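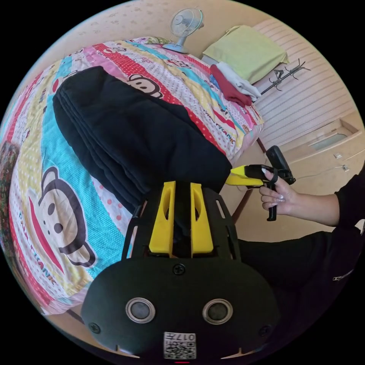 Folded black garment on a striped Paul Frank duvet

Home Confectionery, Evening Stream (course 2754)
Handout for the fudge and caramels session
Ebenezer Abugri, Gruswood Community Kitchen

Hello again everyone, and welcome back. I know a few of you went home last week with a saucepan full of something closer to gravel than toffee, and I want to say right at the top that I have made that same gravel more times than I'd care to admit (my neighbours still bring it up). Read this through before you come in if you can, even if it's only on the bus. Sugar doesn't wait while you find your place on the page.

What we're doing to the sugar

When you boil sugar and water together, the water leaves as steam and the syrup that stays behind gets more and more concentrated. The more concentrated it is, the higher the temperature it boils at. So the thermometer is really telling you how much water is left, and that is why a lolly recipe will fuss over two degrees when your nan's fruitcake couldn't care less about twenty.

Stages to know for this session:
Thread, 106 to 112 °C. Syrups for soaking cakes.
Soft ball, 112 to 118 °C. Fudge and fondant.
Firm ball, 118 to 121 °C. Soft chewy caramels.
Hard ball, 121 to 130 °C. Nougat and firm marshmallow.
Crack stages come next session, so don't worry about them yet.

Please test your own thermometer in boiling water before you trust it. Mine reads a degree and a half low and has done for years, and I just add it on in my head. If you're up in the hills at the Brernusen end of the valley, your water boils a little cooler than it does down here, so take whatever your kettle test tells you and shift every stage by the same amount.

The cold water test

Have a glass of very cold water beside the stove. Drop in half a teaspoon of syrup, count to five and gather it with your fingers. Soft ball will squash flat when you lift it out. Firm ball keeps its shape until you press it. I still do this alongside the thermometer, partly out of habit and partly, I'll confess, so I can eat the evidence!

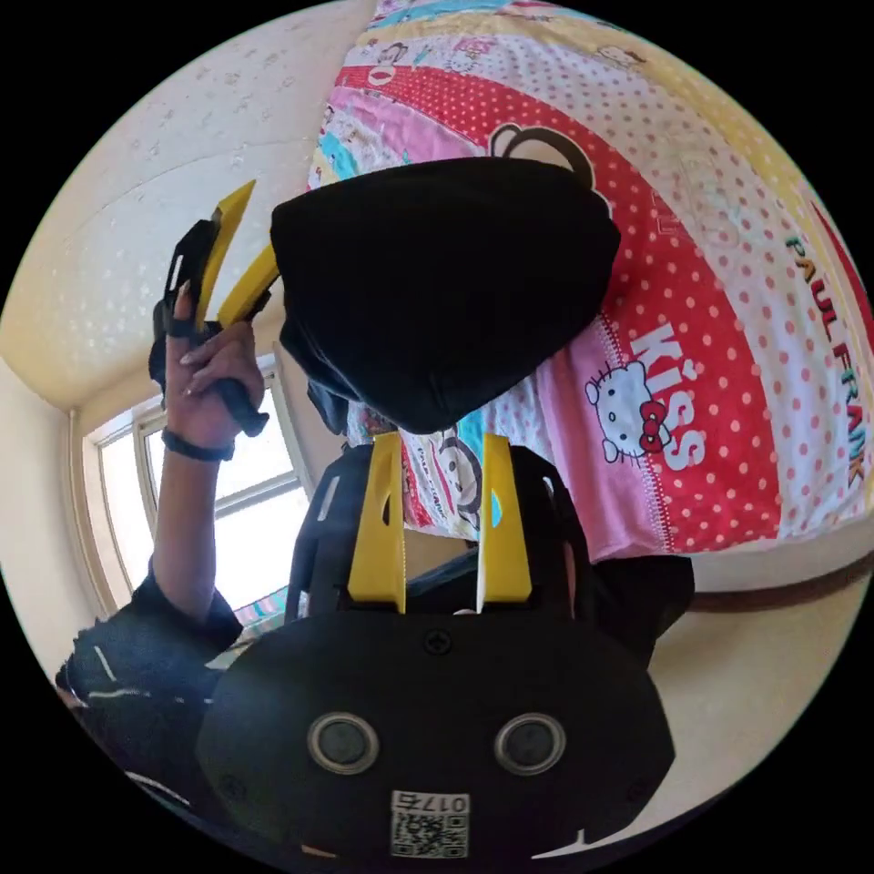 Hand-held grippers with yellow fingers, and a dark cloth item held up

Crystals, wanted and unwanted

Fudge is crystals. What makes it lovely is that the crystals are too small for your tongue to pick out, and you get small ones by letting the pot cool undisturbed and then beating like mad. Beat it while it's piping hot and you'll get a few big crystals, which is your gravel. Let it drop to 45 °C first. It feels like forever. Go and do the dishes.

Caramels are the other way round and we want no crystals at all, so we put in glucose syrup, which gets in the way of them forming. Brush down the sides of the pan with a wet pastry brush early on, and once it's boiling leave the spoon alone until the cream goes in.

Recipe: Derside vanilla fudge

Makes a 20 cm square tin
450 g white sugar
170 mL full cream milk
150 mL thickened cream
55 g butter, plus a bit for the tin
1 tablespoon glucose syrup
Good pinch of salt
2 teaspoons vanilla

Butter and line the tin. Put everything except the vanilla in your biggest heavy pan, bigger than you think, as it climbs. Stir over low heat until you can't feel any grit under the spoon. Bring to a steady boil and cook to 116 °C, giving the bottom an occasional gentle scrape so the milk doesn't catch. Take it off, add the vanilla without stirring and leave it be until it reads 45 °C. Beat with a wooden spoon until the shine goes and it begins to hold a trail. Scrape into the tin quickly, smooth it over and leave it overnight out of the fridge.

For next time

Bring a heavy-based pan, a lidded container and an apron. Closed shoes, please, and long sleeves if you've got them. Fill in the temperature log on page 17 of your course booklet while you cook, and have a read of the Amadi notes on brown butter if you're keen. The kitchen is also open on Saturday from 10 am for anyone wanting another go at their toffee.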